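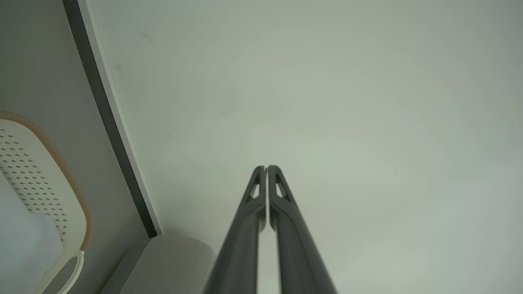 Gadora Compares Four Sets of Gripper Fingers on Laundry, Publishes the Embarrassing Parts Too

FOR IMMEDIATE RELEASE
November 6, 2021

Gadora, a small test shop that tries out robot grippers for people who are thinking of buying them, today released the results of its first comparison devoted entirely to cloth. Four sets of two-finger gripper tips were put on the same arm, run by the same controller, and asked to pick up the sort of thing most households leave on a chair. One set did well. One did better than its maker had led us to expect. The other two are discussed below as kindly as the data allow.

The test covered 17 fabric items and 700 grasp attempts. Of those, 40 were thrown out when the controller reported a closed gripper while the gripper was plainly open, a disagreement we were unable to settle in the controller's favor. The discarded runs are listed in the report with everything else.

"Most gripper demonstrations use a block," said Adel Abou Zeid, who runs testing at Gadora. "I like blocks. A block stays the same shape while you think about it. But we kept getting calls from people who wanted to know about towels, and we kept answering them with block data, and after a while that felt a little rude."

Why Cloth

A rigid object gives a gripper something to push against. A knit garment gives way, then bunches up, then slides out from between the fingertips while the force reading stays perfectly cheerful. It can also be picked up twice as much as intended, when the fingers close on the item wanted and on the corner of the one beneath it. We scored that as a failure. One supplier asked us to score it as a bonus.

Gadora staff ran the comparison in a furnished room with ordinary lighting. Items were dropped in place by hand and not smoothed out. For each attempt the arm approached, closed, lifted, paused, and let go over a basket. A grasp counted only if the item came up alone, stayed up through the pause, and left the fingers when told to. That last condition turned out to be the hardest for one of the entries, which had been given a very grippy coating and took it seriously.

The Entries

Sketora Open Tip. Long tapered fingers with a cut-out near each tip, so the end can give a little as it closes. The best overall score in the test. They slipped into folds that the wider fingers pushed away, and they let go cleanly. They were weaker on thick items with no fold to get into, where the narrow ends tended to pinch a bit of surface fuzz and come up with exactly that.

Sabatier Flat Pad. A broad, square-ended finger meant for cartons, entered by Sabatier with what we can only call confidence. It came second, ahead of two products sold for fabric. It handles a folded towel very well and a loose sock hardly at all. If your laundry arrives already folded, this is the finger for you, though you may want to ask who is folding it.

Flutell Soft Grip. The one with the coating. Its lifts were excellent. Its releases were more of a negotiation. Several items had to be shaken off, and one was removed by hand with an apology to the arm. Flutell has told us a less sticky version is planned for May, and we will run it on the same items when it gets here.

Gadora House Finger. Our own design, last place. We entered it to keep ourselves honest and the plan worked.

"I drew those," said Anatole Lefèvre, mechanical designer at Gadora. "They looked very nice on the screen. I would like it noted that they were also the easiest to clean."

It is noted.

What the Wrist Camera Was Good For

All four sets were tested with a small camera at the wrist, looking out along the fingers. We had planned to use it only for keeping records, but it ended up deciding most of the arguments. From across the room, nearly every failed grasp looks the same: the arm goes down, the arm comes up, the cloth stays where it was. Up close there is a real difference between a finger that slid off the face of a fold, a finger that never got behind the fold, and a finger that got hold of everything and then lost it on the way up.

The camera has its own troubles. Anything between the fingertips is very near the lens, so a bulky item can fill most of the view and go soft, and the finger closest to the lens may be little more than a dark shape in a corner. Anyone planning to steer a grasp from this view alone should know that the picture is at its least helpful right when the fingers close.
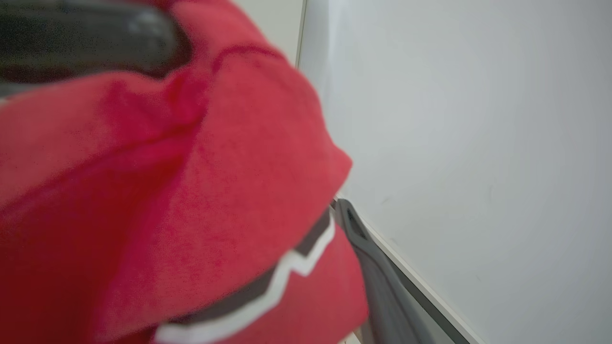
We also found that the angle of approach mattered more than closing force for three of the entries. Turning the wrist so that the fingers came in across a fold, one on either side of it, saved grasps that no amount of extra squeezing would have. More force mainly produced deeper creases. The Sabatier pads were the exception and improved steadily as the force went up, which fits their general outlook.

Patterned knits were no harder for the fingers than plain ones. They were harder for the software we use to pick a grasp point, which kept choosing the border between two colors and treating it as the edge of the garment. We have left those runs in. The grasp point was the same for all four entries, so everyone suffered equally, and a buyer's software may well have opinions of the same kind.

About the Controller

One controller was used for the whole test, with one set of limits for speed and force. This is fair in the sense that everybody got the same treatment, and unfair in the sense that nobody got the treatment they asked for. Sketora would have liked a slower close. Flutell would have liked a faster open. Sabatier sent settings that our arm is not allowed to use indoors.

A second round, in which each supplier may choose its own settings within our safety limits, is being planned. We expect the gap between first and second place to shrink. We do not expect much change in last place, although Mr. Lefèvre has begun drawing again and has asked to be left alone until he is finished.

What the Results Do Not Say

They do not say which fingers last longest. Nothing broke during the test, but the test was not long enough to wear out a finger, and we would not read anything into it. They do not cover silk, leather, wet items, or anything with a zipper. We own a jacket with a zipper and have decided to work up to it.

They also do not rank the suppliers as companies. All three answered our questions, sent parts on time, and read the draft before publication. Each asked for one change. We made two of them and printed the third in full as a comment, where readers can enjoy it on its own terms.

"People ask me which one to buy," said Mr. Abou Zeid. "I ask them what they're picking up, and they say 'everything,' and then I send them the report and tell them to start with the table on socks."

Getting the Report

The full report, with the score for each item, the discarded runs, and the wrist camera recordings, is free from Gadora on request. Suppliers who want to enter the second round should send two sets of fingers, the mounting drawing, and the settings they would prefer. Please send the real mounting drawing.

About Gadora

Gadora tests grippers, arms, cameras, and controllers for buyers who would like to see them fail before paying for them. It sells no robots. It did briefly consider selling fingers.

Press contact: Adel Abou Zeid, Gadora testing office. Questions about the House Finger may be sent to Anatole Lefèvre, who will answer them when the new drawings are done.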